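Teeküche Haus Hilau, Rundgang Dezember

Feuerlöscher: in Ordnung, Plombe heil.
Löschdecke: hängt wieder am Haken, danke euch!
Steckdosenleiste Spüle: bitte tauschen, der Schalter wackelt ja nun schon seit dem Frühjahr.
Fluchtweg: frei, nur der Schirmständer darf gern noch ein Stückchen rücken.
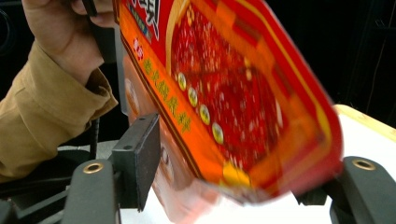
Vorräte: Trockenregal sauber, beim Mehl bitte Deckel drauf. Alles sehr Fettige, also auch Packungen wie die rot-orange mit dem Chiliöl vorne drauf, stellt ihr mir bitte, so gemütlich es neben dem Herd auch aussieht, ins untere Fach. Nachschau im Januar.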